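Filed under: Course Materials / Home Organization / Unit 4 Handouts

Cords, Chargers and the Drawer They Live In
Notes by Nerys Samuel, room 13

Welcome back, everybody. Last session we got through linens and I promised we'd spend this one on cords, so please bring your own to the table and don't be shy about how many there are. Dinesh Naidu once emptied his hall closet for me and we found 40 of them, which made me feel much better about mine!

Start by clearing a good wide stretch of table. I like to keep a folded cloth off to one side for wiping down the dusty ones. Pick up a single cord and find its plug before you do anything else. Hold the plug in one hand and let the other hand go looking for the knot. Most tangles are only a loop or two that got pulled tight, and if you pinch the loop and wiggle it - gently, please - it will usually open up.
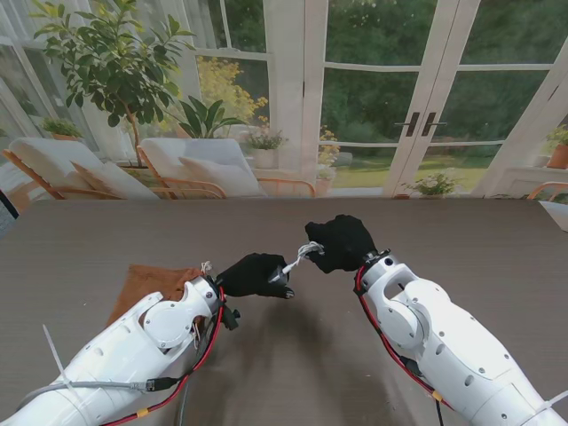 Don't pull from both ends at once. I know it's tempting, and I still catch myself doing it in the evenings when I'm tired, but it only makes the knot smaller and it's hard on the spot where the cord meets the plug. Once the cord is free, lay it in loose circles as wide as your palm, and close it with a soft tie. Zip ties are fine for things that stay put behind a desk, but for anything you use every week they're a nuisance to cut off.

For next time: one drawer, sorted, with a label on every cord you can identify. Parvathi Shetty has spare labels if you run out.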